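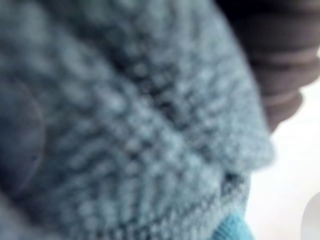
Knit, blue-gray, close up. Deep fold across the middle.

Textile Care > Knits and Upholstery
Thread: Pilling on knit cushion covers and throws - fiber or washing?

skeinratio wrote:
I have a set of knit covers in a cotton/acrylic blend, sold under the Virk name. They started pilling in March after 12 washes. Cold cycle, liquid detergent, line dried. The two that sit on the bench in the hall are much worse than the ones in the bedroom. Same batch, same washes. I would like to know if this is a yarn problem or an abrasion problem before I buy more.

plain_weft wrote:
Yarn. Blends pill because the acrylic is stronger than the cotton. The cotton ends work loose and the acrylic holds the ball on the surface. In a pure cotton knit most of the pills would break off. Washing has little to do with it.

skeinratio wrote:
If it were only yarn, the bedroom set would look the same as the hall set.

plain_weft wrote:
It will, given time. Abrasion sets the rate. The yarn decides whether the pill stays.

loomstop40 wrote:
Both of you are leaving out twist. A low-twist yarn in a loose gauge has more free fiber ends, and those ends are what tangle. Pull one loop up with a blunt needle and look at it under a 5x lens. If the plies separate when you roll it between your fingers, the twist is low and no wash routine will save it.

Also turn the covers inside out before washing. The face of the fabric should not be rubbing on the drum or on zippers.

dunnage wrote:
Disagree on washing having little to do with it. I ran two throws from one lot for a year, one in a top loader with an agitator, one in a front loader. The agitator one was finished by the end. Half loads are worse than full loads too, the items get thrown around more.

What are the covers sitting against? Smooth leather is easy on a knit. A coarse linen weave or anything with a textured back is a file.

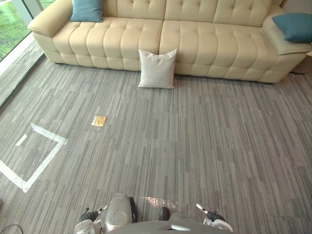 Mine spend most of their time against leather and I shave them once a season. The ones in the spare room sit on a wool tweed chair and I gave up on those. Same knit, same supplier (Senisside).

plain_weft wrote:
A top loader and a front loader differ in water level, spin speed and cycle time. One throw in each is not a test.

dunnage wrote:
Never called it a test. It is two throws.

skeinratio wrote:
The hall bench is coarse linen, so that fits. I did the needle check. Plies separated right away. Low twist, then.

What is the view on fabric shavers? I have a Grarnumer battery model and it takes off more than I want on the raised stitches.

loomstop40 wrote:
Shaver on a flat surface, fabric relaxed, no tension. If you stretch a knit the loops open and the blade catches them. Use the guard at its highest setting, go over it twice - lightly - and stop. A pumice stone is too rough for anything loose. A sweater comb is slower but you can feel it catch and back off.

fleecebin wrote:
Slightly off topic, but does any of this apply to fleece? I have a polyester throw that went from soft to matted. No pills as such.

loomstop40 wrote:
Different mechanism. Fleece is a knit with a brushed pile. Heat and friction bend the pile over and the tips clump together. Low heat or no heat in the dryer, skip the softener, and brush it with a soft pet brush while damp. If the tips have melted into hard points they will not come back.

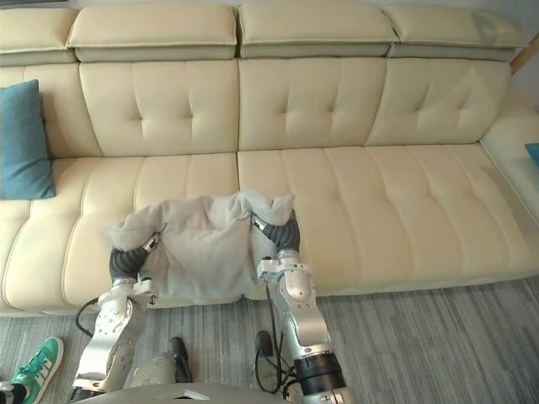
Light gray fleece on a cream leather sofa, bunched along one edge.

dunnage wrote:
Agree on the softener. It coats the pile and it goes flat sooner. Wash fleece apart from towels as well, it picks up every bit of lint.

plain_weft wrote:
Skullden had a wash bag with a fine mesh that works for fleece and knits both. Order number 2519 in the old catalog. No idea if they still carry it.

skeinratio wrote:
Moving the hall covers to the bedroom and putting a plain woven cotton cover on the bench. Will look at the knits again after 5 more washes.

plain_weft wrote:
They will still pill.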